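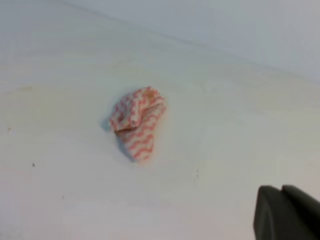
Home News Opinion Letters Contact

2018-03-09
By Elspeth Paterson

My mother could fold a tea towel without looking at it, usually while telling somebody off, and I have been thinking of her ever since I began reading up on household robots (a hobby my family puts up with very kindly). Can a machine do the chores yet? My own answer is a fond "not quite", and I blame the cloth. A cup stays cup-shaped however you pick it up, bless it, but a crumpled rag has no proper top or bottom, and every time you lift it you have a new shape to puzzle over. 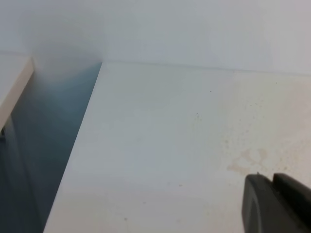

Then there is the wiping, which I think is harder still. You and I see a brown mark and lean on it, and somehow our fingers know when to stop. A machine has to tell a stain from a shadow, decide how hard to press, and remember the crumbs near the wall as well!

My friend Colin Wainwright gives it 7 years. I would give it longer, and I'd be delighted to lose the argument, as I have 2 grandsons who leave jam on everything and a kitchen table that could do with the help.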